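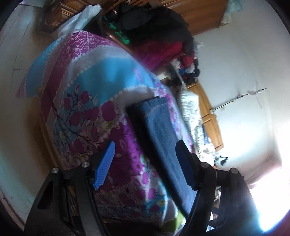

A folded pair of dark blue jeans on a patterned bedsheet.

Koser opens its Geron fund to small savers, starting at 20 euros

I've been writing the news for Koser for a good while now, and most of what I send out is monthly numbers that only fund people read to the end. So I'm pleased to have something for everybody else this time!

From November, anyone with a Koser account can buy into Geron, our mixed fund of bonds and shares. Until now you needed 4000 euros to get through the door. The new minimum is 20 euros, and you can put that in once or set it up as a monthly payment (you can stop or skip whenever you like, and we don't charge for it).

We've been asked for this a lot. Geron has 902 holders today, and plenty of them wrote to us over the past year wanting to open something for a son or daughter, or for a sister who was never going to part with 4000 euros in one go. I answered a fair number of those letters myself and I got tired of saying no.

A few things stay the same. Geron still holds a little more in bonds than in shares, it is still priced once every working day, and the managers are the same team at Kalniņš that has run it from the start. The yearly fee doesn't change for existing holders, and new holders pay the same one. There's no second class of units for smaller amounts — we looked at that and dropped it, mostly over the extra paperwork.

What does change is the back office. Buying a 20 euro slice of a fund means handling very small fractions of a unit, and our old record system rounded them in a way we didn't like. We've moved everything over to Hudex, which keeps fractions to six decimal places. Current holders will see a longer number on their next statement. Your holding is worth what it was worth before; there are just more digits after the point.

Please do read the fund papers before you buy. Geron can lose value, it has done so before, and you could get back less than you put in. Money you'll need for rent or a car repair next spring belongs in a savings account, in my opinion.

Orders placed before 2 p.m. get that day's price, and later ones get the next working day's. You can sign up in the Koser app or on paper, using form 1587, which we'll mail to you if you ask.

Questions from the press can come straight to me at the Koser news desk. I'm in most mornings, and I do call back.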